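Ticket 2235 - Woltside skin clinic booking portal
Subject: Consultation form won't save for laser and peel clients
Opened by: Przemysław Ostrowski
Opened: June 19, 2024
Status: waiting on supplier

Hi all, me again, sorry! The pre-treatment form has started eating people's answers. A client fills in the whole thing (skin type, medicines, last sun exposure, the lot), presses Save and gets a blank page one. It only does it for laser and peels. The form for facials is fine, and I did three of those this morning without a hiccup.

I've tried it in two browsers on the front desk computer and on my own phone, same result each time. Then I had a play with the notes box and I think I've got somewhere - if I keep it under 800 characters it saves, and at 900 it wipes the lot. Peel clients do tend to write us an essay about every cream they've ever used, bless them.

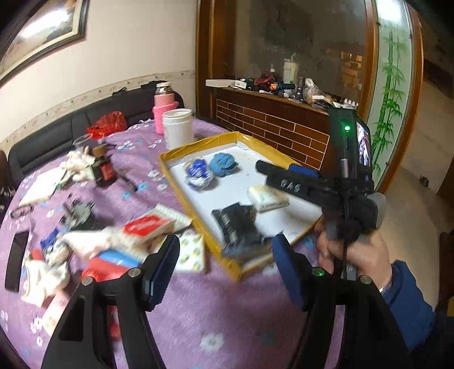
Update: Lason rang back and said the limit comes from the Civis add-on, so it's one for them. They want the error code, which is 53, and I've sent it over. For now I'm asking clients to keep their notes short and I'm typing the rest on to their record myself.

Second update: Civis can see the fault and have a fix going into the August release. That's a long wait with peel season coming, so could someone at Paiva please raise the limit by hand for us? Leave this open until I've tested it.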